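Gripper fault stops sorting trials at Rodholm

Sorting trials at the Rodholm test laboratory were stopped on 24 January 2026 after a robot gripper closed without a command. No person was hurt. The laboratory says the arm will stay out of normal use until the cause is known.

The fault appeared during a long series of simple tasks with a ball, cubes and a woven basket. The plan was for 3,583 cycles, and the team had passed 3,000 when the fingers closed by themselves.
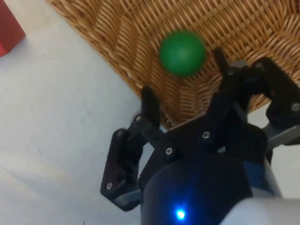 Maiara Bragança said that the closing itself worried her less than the delay after it: the stop button was pressed at once, but the fingers kept their force for nine seconds. In her opinion, a hand should not come near the gripper before this delay is explained.

The control software comes from Parmont, and the laboratory has sent the log files to the company. A first reading of the logs shows two close signals which no operator had given. They may come from a damaged cable or from the last software update – at the moment both are possible.

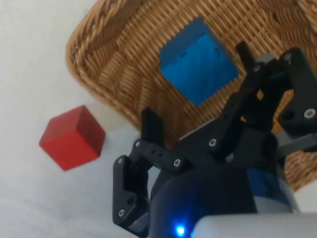

The same update was installed on a second arm in the building, and this arm was also switched off as a precaution. It has not shown the fault.

Until further notice, staff must cut the power before they put objects back by hand. Short test runs are allowed only at reduced speed and with two people present.

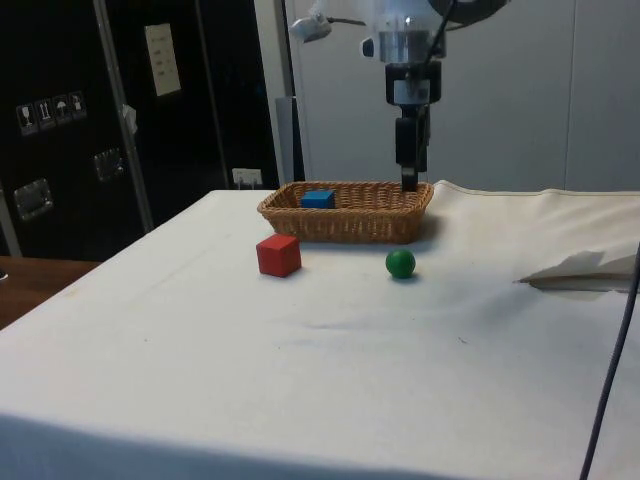 Parmont has promised a written answer, but did not give a date. The full series must be repeated from the first cycle, and the final report, planned for May, will probably be late.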